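Speaker notes: Working rules for two-arm sorting cells
Maja Żak, Skirnska site meeting, Jan 31, 2020

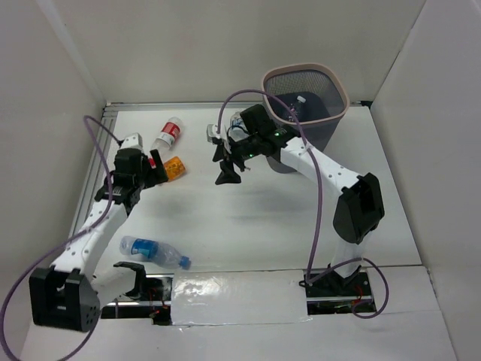
Slide 1. Scope

These notes cover small enclosed cells with two arms sharing one floor. Large fenced cells are covered by the Gralelport procedure and are left out today. Bronisława Sowa wrote the first version of these rules in November. What follows is her text with the changes agreed since then.

Say at the start: the rules apply to test runs as well as normal runs. Most of the questions sent in before the meeting were about test runs.

Slide 2. Shared space

Each cell has a written zone map with a left zone, a right zone and an overlap. Only one arm may enter the overlap at a time unless the task sheet names a two-arm move. The arm that holds an object has priority. If both hold an object, the arm closer to the bin has priority.

The zone map is drawn from the gripper tips. The version used at Benden was drawn from the wrist and left the fingers outside the model. Elbows need their own envelope. On a low pick at the far side, the elbow can sweep through more of the cell than the gripper does.

Pause here for questions on priority. The usual one is what to do when an arm stops inside the overlap. Answer: the other arm holds position, and the operator clears the stop by hand from the panel. No automatic retry.

Slide 3. Bin placement

A bin inside the reach of both arms is part of the zone map and must be drawn on it. Position is checked at the start of each shift against marks on the floor panel. If the bin has moved, the run does not start.

Fill limit is the line given on the task sheet. For mesh baskets, measure from the rim down. Empty the bin with both arms parked and motor power off. Reaching in between picks is a reportable event, including when the arms are waiting.

Slide 4. Objects

Plastic bottles are harder than they look on a task sheet. Crushed ones do not roll the same way as whole ones, clear walls give poor depth readings, and a label may be the only reliable surface for the vision system. Loose caps are listed as a separate object class. A cap must not be treated as part of the nearest bottle.

Rules for this class:
Empty containers only. Any liquid found means stop, remove, wipe, log.
No glass in a cell set up for plastic.
Grip force is set per class and locked. Operators may lower it but may not raise it.
A dropped object may be picked again two times. After that it is marked as failed and left for the operator.

On the last point, the old limit was higher. Long retry loops were hiding bad calibration, and the failure count at the end of the shift looked better than it should have.

Slide 5. Cables

External cables are allowed on the arms if they meet the following. The loop at the wrist is long enough for full rotation in both directions. The loop does not reach the floor panel at any point of the normal path. The cable is fixed to the link at intervals, with no tape over joints. Where it goes through or under the floor, the edge is covered.

The check is done by moving each joint slowly through its range with the gripper open, one arm at a time, then both together. Sikora asked whether the combined check can be skipped when only one arm has been serviced. It cannot. A loop that clears its own arm may still catch the other one.

Electronics under the floor: covers on before motor power. If a board has to be watched during a test, this is done from outside the enclosure. Status lights are not proof that power is off. Use the meter.

Slide 6. Logging

One record per run. Minimum content: cell number, task sheet version, zone map version, operator, start and stop time, all stops with cause. "Unknown" is accepted as a cause and is preferred to a guess.

A new task sheet is released after 100 picks without a contact between arms. Contact with the bin restarts the count. Contact with an object outside the planned grasp is logged but does not restart it.

Expected objection: the count takes too long for short jobs. For jobs repeated on the same zone map, the earlier count may be carried over if the object classes are the same. Show the form if there is time.

Slide 7. Open items

Priority rule when one arm is holding and the other is nearer the bin – Bronisława wants this tested before it is fixed in the text.
Wording for soft covers on the finger tips.
Who signs the zone map when a cell is moved between sites. Benden and Skirnska do this differently at present.

Comments in writing to Maja Żak. The revised text goes out with the meeting record.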